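Demonstration Program: Frequently Asked Questions

Wisora Manipulation Program, Clonthorpe Site

The following answers are provided for participants, host households and partner organizations. They apply to all sessions held under the Wisora program at the Clonthorpe and Tronville sites. Last revised Wednesday, October 26, 2022.

What is a demonstration session?

A demonstration session is a period in which a trained participant carries out everyday tasks using a hand-held gripper in place of his or her own fingers. The gripper records its movements and the view from its camera. These records are later used to train robot arms to perform similar tasks.

Do participants need experience with robots?

No. Participants complete a training course of 3 hours before their first recorded session. The course covers grip, pace, care of the equipment and the correct way to begin and end a recording. Participants who have not recorded in the previous calendar quarter are asked to repeat the final hour.

What is the difference between hand-held and remote sessions?

In a hand-held session, the participant holds the gripper and works directly on the objects. In a remote session, the operator sits at a control station and moves a robot arm by means of a pair of controllers. Hand-held sessions may take place in homes, offices and other ordinary rooms. Remote sessions are held only in the Makris Room at Tronville.

Which tasks are recorded?

The current task list contains 786 entries. Most involve picking up, turning, sorting or putting away small household goods. Tasks are assigned by the session coordinator, and participants may decline any task without giving a reason.

May more than one gripper be used at the same table?

Yes. Certain tasks call for two grippers, and the task sheet will state this. Each gripper must be started separately, and both recordings must carry the same session number. Small items should be set out within easy reach of both devices before recording begins.
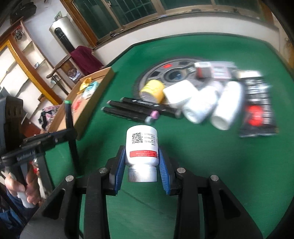
Tabletop work with small household items. The gripper holds a white pill bottle with its silver cap pointing down.

How should bottles and other small containers be held?

The pads should meet the sides of the container squarely and close with steady pressure. Caps must be fully tightened before the session. Containers that have held medicine must be empty and clean, and any label showing a patient's name must be removed.

What happens if an object is dropped?

Participants should continue the task if the object remains within reach. Recordings that include a dropped object are kept and marked accordingly. If the object falls to the floor, the participant should stop the recording, replace the object and begin again.

How fast should the work be done?

Participants should move at a calm, even pace, somewhat slower than they would with bare hands. Sudden turns of the wrist should be avoided, as they blur the camera view. No bonus is paid for speed.

How many demonstrations are required?

Each participant is asked to complete 40 accepted demonstrations per assigned task. The program's target for the present phase is 4,000 accepted demonstrations, to be reached by the end of January.

Why might a demonstration be rejected?

The usual causes are a covered lens, a recording started after the first movement, or a task performed in the wrong order. Participants receive a written note for each rejected recording and are paid for the session in full.

Are rooms and people recorded?

The camera may record part of the surrounding room. Hosts are asked to put away private papers, family photographs and screens before the session. Any person who may come into view must sign the consent form in advance. Recordings in which an unregistered person's face appears are deleted.

Who should be contacted with further questions?

Questions regarding sessions, consent or payment should be addressed in writing to Halina Rutkowska, Program Coordinator, at the Clonthorpe office. Requests to withdraw a recording must state the session number and the site.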